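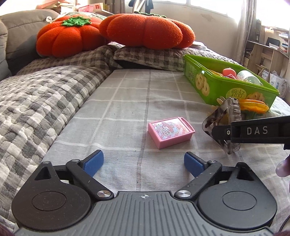

Thursday, teaching by hand. My whole job is tidying up very slowly so a robot can learn to do it even slower.

Rule one from Marta: no rushing the hair clip. I rushed the hair clip. We start over.

Hair clips are the worst, by the way. Curved everywhere, tilt the second you get a grip. Give me a nice flat box any day.

We want 321 good runs by the end of July. Lenni says 80 of mine are "usable with charity."

Went home and picked up my keys with two stiff fingers, elbow out, pausing before the lift — my wife asked if I'd hurt myself.

Back at it tomorrow. More clips.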